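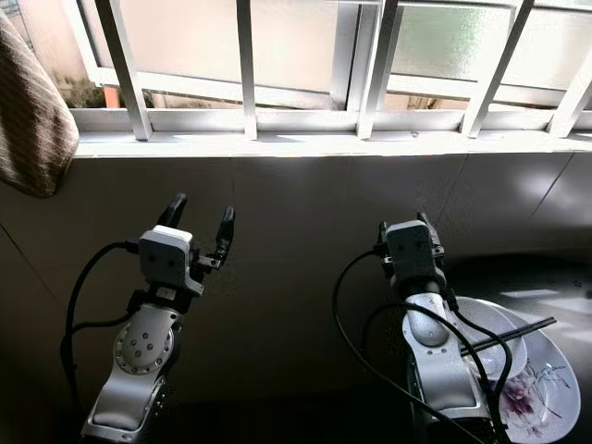

Two arms at the kitchen window, with a plate, a bowl and chopsticks to the right.

I have been meaning to write down the rules we use for running arms in kitchens. They have lived on a sheet of paper taped inside a cupboard door for most of the year, and the sheet has been crossed out and added to so often that a new person can't read it. So this post is the clean copy, with some notes on why a few of the rules changed.

For anyone who hasn't read the earlier posts: I work on the Kanura project in Cleststead. We run a pair of arms by hand control in ordinary rooms and record what they do. Kitchens are the bulk of it. As of October we have 2,290 recordings we are happy to keep, and 995 of those involve dishes of one sort or another.

Before power

Walk the reach. With the arms off, one person moves each one by hand through the widest path it will need, including up and back. Most people remember to check sideways and forget to check above. Window sills, curtain hems, cupboard doors and light pulls all sit higher than the worktop, and they are all things an arm can catch on.

Curtains get tied back or taken down. I used to be relaxed about this. Cloth moves in a draught, and where it was when you checked is no guide to where it will be ten minutes later. If the household doesn't want the curtain touched, we shift the arms along until it is out of reach.

Look at the cables last, after the reach has been walked. A cable that hangs nicely with the arm at rest can be tight at full stretch, or can drop into a low loop when the arm folds in. The rule on the old sheet said "cables tidy", which was useless. The new wording is: with the arm in its lowest working position, no cable loop may touch a dish, a handle or the edge of the table. With the arm in its highest position, no cable may be straight. You need both halves. We had a long spell of only checking the second one, and we paid for it in soup bowls.

I am often asked why we don't strap everything down tight to the links. We tried. The wrist needs slack to turn, and if the slack isn't at the wrist it gets pulled from somewhere else, usually a connector. A loose loop you can see is easier to look after than a tight one you can't.

Light

This section is new. The old sheet said nothing at all about windows.

Strong daylight from one side gives you a bright top to everything and a very dark bottom. The person driving the arms is watching the grippers, which are usually up in the bright part, and stops noticing what the lower half of each arm is doing. The same goes for dark tabletops in shadow. A dark pair of chopsticks over a white bowl is easy to see. The same pair on a black table is not.

So, three things. Check the picture the driver will be using, on the driver's own screen, before the first run. If the lower part of either arm can't be made out, add a lamp or wait. And check again whenever the sun has moved enough to change where the bright strip falls on the wall, which in a small kitchen can happen between one run and the next. Frosted glass helps with glare but it doesn't do much for shadows.

I would rather lose an hour of the morning than have someone driving half blind.

Between the arms

The arms must start a run with open space between them. We used to allow people to start with the grippers close together to save time on two-handed jobs. We don't now. Each run begins with the arms apart and the grippers where the driver can see them, and the first move is a slow one. Up to 17 seconds of a run can go on this and I no longer mind. The slow start can be trimmed later if somebody really wants it gone.

If one gripper is hidden behind its own wrist, turn the wrist or move the camera. Don't guess at whether the fingers are open or closed. The driver says "open" or "closed" out loud before going near a dish and the second person confirms it. It feels silly for the first day.

Dishes

No stack higher than two pieces unless the stack is the task. Anything laid across the top of a bowl counts as a piece on its own. Chopsticks, spoons and so on roll or slide off when the bowl is nudged, and then the driver chases them, and a driver chasing something is the one situation I worry about.

Use dishes nobody would miss. I know the patterned ones look better, and a plain white bowl on a plain white plate on a pale table is a pain to label. But ask before you use the household's own. If they say yes, write down that they said yes.

Anything chipped goes in the box straight away, even if the chip is tiny and was there when we arrived.

People

One person on the controls and one on the stop button. The person on the stop button has no other job. They don't write notes, they don't answer the door, and they don't reset the dishes.

No hands inside the reach while the arms have power. To reset the scene, you stop, the driver takes both hands off the controls, and then you step in. This is the rule that gets broken most, always for the same reason, which is that a bowl is only slightly out of place. After 5 runs we swap round, because attention goes before anybody admits it has.

What I've left out

The old sheet had a line about keeping the Guerra mounts tightened daily. I've moved that to the workshop list, as it belongs with maintenance. I've also dropped the speed limit, which was a number copied from the Stulomon rig and made no sense for arms this size. We will set our own once we've measured stopping distances with a full bowl in the gripper. Until then it's half speed near dishes.

If you run something similar and have a better wording for the cable rule, please leave it in the comments. I've rewritten it four times and still get asked what "straight" means.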